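Section 10. Comparing two grippers with the wrist camera

I do this check every time I swap between the Rirum fingers and the Brukeck ones, and it saves me a lot of grief later (trust me, skip it once and you'll be back here). Have the Jadoon controller on and the arm parked before you start.

1. Clear the table under the arm, but leave one flat thing near the side. I like a bamboo board - it's pale and has nice crisp edges.
2. Load pose 13 and let the arm settle.
3. Open the gripper all the way from the hand panel.
4. Bring up the wrist view. You want both fingertips showing at the bottom, with a good wide gap of table between them.

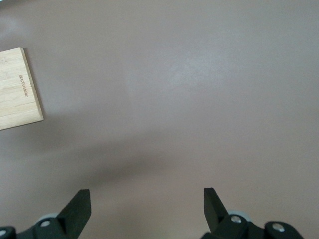
Fig. 10-2. Wrist view, gripper open, board off to the left.

5. Look at the glare next! A soft bright patch is fine by me. If it washes out the fingertips, turn the lamp down and look again.
6. Save the view as your "open" reference, then fit the other gripper and repeat from step 2.

Note: My reference slot is 69. Yours can be anything free, just write it down.

Caution: Keep your hands out from between the fingers while the controller is live, even when they're wide open.

If the panel shows code 1006, the controller still thinks the old gripper is on. Pick the new one from the tool list, restart, and go back to step 2.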